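Bandana and Small Linens Folder, Part Time
Makokha Textile Reuse, Vendthorpe workroom
Posted August 7, 2023

We are looking for someone who likes folding things. If you've ever refolded a stack of towels after somebody else put them away, please keep reading!

Makokha collects used and surplus cloth (bandanas, scarves, napkins, handkerchiefs, tea towels, the odd tablecloth), sorts it, presses what needs pressing and sends it out again in tidy bundles. Our customers are dog groomers, summer camps, quilters, small restaurants and a theater company that goes through neckerchiefs at a rate we still can't explain. Last April we sent out 2,792 pieces, our best month so far, and 938 of them were bandanas. We're very proud of that, and we could also use another pair of hands.

What you'd be doing

Most of your shift is spent at a folding table. A bin of mixed cloth comes over from sorting, you take out a piece, shake it open, check both sides and fold it. Bandanas are folded corner to corner and then in thirds for the camp bundles, or in flat squares for everybody else. Paisley ones look best with a good stretch of the border showing on top, and you'll get a feel for that sooner than you'd think.

Cotton bandanas are harder than they look. They arrive crumpled into a ball, the corners hide underneath, and the hem likes to roll. Hamisi Lema, who runs the workroom, will show you how to find two corners by touch and let the rest of the cloth fall straight. It's a lovely little trick and people end up using it on their own laundry.
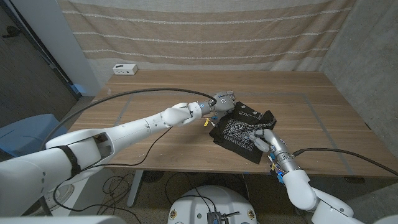
You'll also pull out anything with a hole, a burn or a stain that won't lift. Those go in the quilting bin, where Chepkoech Ndung'u cuts them down for patchwork packs. She is always glad to get dark colors with a strong print, so black, navy and deep red pieces are worth setting aside even when they're badly torn.

When the orders are big, everyone moves over to packing for an hour or two. That means counting out bundles, tying them with cotton tape and writing labels (clear handwriting helps, beautiful handwriting makes us happy).

Who we'd love to hear from

You don't need experience in textiles. You do need to be comfortable on your feet or on a high stool for a few hours, and okay with repeating a small job many times with care. An eye for a crooked edge is a real plus. If you can tell cotton from polyester with your eyes closed, tell us in your application — we'll probably test you for fun.

We work at a steady pace and talk a lot while we do it. The radio is on most mornings. If you prefer to put your own headphones in, go right ahead.

Some dust and lint comes with the job. We have masks in a drawer by the door, but if you have a strong sensitivity to laundry soap or fabric fibers, please talk to us first so you can come see the room before deciding.

Hours and pay

Four mornings a week, 8:30 to 12:30, with the chance of extra shifts before the camp season. Pay is hourly and the rate is on the application form. You'll get a paid training week, and you can take home up to 3 pieces from the mixed bin each month. (Choose wisely. Mutua Khaemba has a silk scarf from there that the rest of us still talk about.)

The workroom is on the ground floor, with step-free access from the parking lot. Tables and stools can be set to your height.

How to apply

Pick up a form at the front desk or ask us to mail you one. Send it back with a few lines about yourself and any work, paid or unpaid, where neatness mattered. Please include two mornings when you could come in for a short visit. You'll fold a dozen pieces with us, have some coffee and ask whatever you like. We reply to every application, usually within two weeks.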